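Grain bin notes from our place, January 2019. I've had a few people ask how we check stored corn over the winter, so I'm putting it in one thread. We farm with my wife's uncle, Lorne Arsenault, and most of what I know about bins came from him.

1/ Our biggest bin went full in September with corn that came off a little wetter than I wanted. The dryer took it down, but uneven. Some loads tested fine and some were a point high. Those loads are all in the same bin now, so the average doesn't tell me much.

2/ The average is what the elevator pays on. It isn't what spoils. What spoils is the wet pocket in the middle where the fines piled up under the spout.

3/ So we core it. We pull a few loads out of the center after filling, until the peak turns into a dish. We pulled 1154 bushels this time. Sold most of it right away and fed the rest.

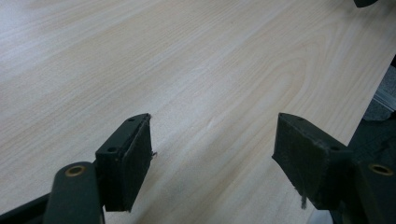

4/ If you haven't cored yet, you still can. It won't fix grain that has already crusted. Don't go in to break up a crust with the unload auger running. Lock out the power first, and have a second person outside who knows you're in there.

5/ Next is temperature. We try to get the grain down near freezing and hold it there. No need to freeze it solid. If you do, you'll fight condensation when you warm it up in spring.

6/ Cooling takes longer than people think. With a small fan, one full cycle can take up to 80 hours. Ours moved through a bit faster because the bin wasn't peaked anymore.

7/ Check the cooling front before you shut the fan off. If you stop halfway you leave a warm layer sitting on a cold layer, and moisture will collect where they meet.

8/ Kendra Kowalchuk asked if we run fans on foggy days. One foggy afternoon won't hurt a full bin. I wouldn't run through a week of it.

9/ We have Sturex cables in the big bin and none in the two small ones. In the small ones I use a probe on a rod and write the numbers on a card inside the shed door. Same spots each time.

10/ A single reading doesn't mean much. I'm looking for a change. If one spot comes up 10 degrees while the weather stays cold, something is heating and I want that grain moved.

11/ Remember a cable only reads what is right next to it. Corn is a good insulator. You can have a hot spot a few feet away and not see it on the screen for weeks.

12/ Your nose is still worth using. Start the fan, go up to the hatch, and smell the first air that comes out. Musty or sour means look closer. Do it from the ladder platform. You don't have to climb in.

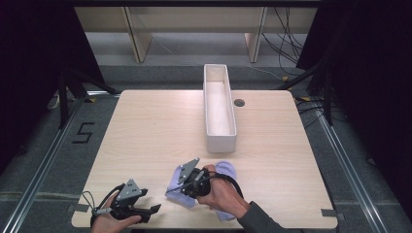

13/ How often: every two weeks while it's cold, every week once the days warm up. Hậu Trịnh down the road does his weekly all year and he's probably right. I don't always get to it.

14/ Snow on the roof. If the vents are iced shut and you start a big fan, you can lift roof panels. Open the hatch first. Lorne bent a roof on the old bin that way and it has leaked at the seam ever since.

15/ Cover the fan when it's off. We use a piece of old belting and a bungee cord. An open fan works like a chimney and will pull outside air through the grain all winter, and it lets mice in.

16/ On selling: the wetter bin goes first. I'd like the high loads gone before the spring warm-up, even if the basis is a few cents worse. The dry bin can wait until summer.

17/ Ulla Magnusson asked about insects. At these temperatures they aren't doing anything. If you had them in the fall they can still be in there, so screen a sample when it warms up and check the material under the sieve too.

18/ Soybeans are different enough that I'll do them separately. Short version is handle them less and don't overdry them. Splits cost us more last year than moisture did.

19/ Couple of replies already about test weight. Ours was light on the replant ground. Light corn doesn't store as long, so I'd put it with the wet stuff and move it early.

20/ I go up again after this cold spell and will add the readings for all three bins under this post.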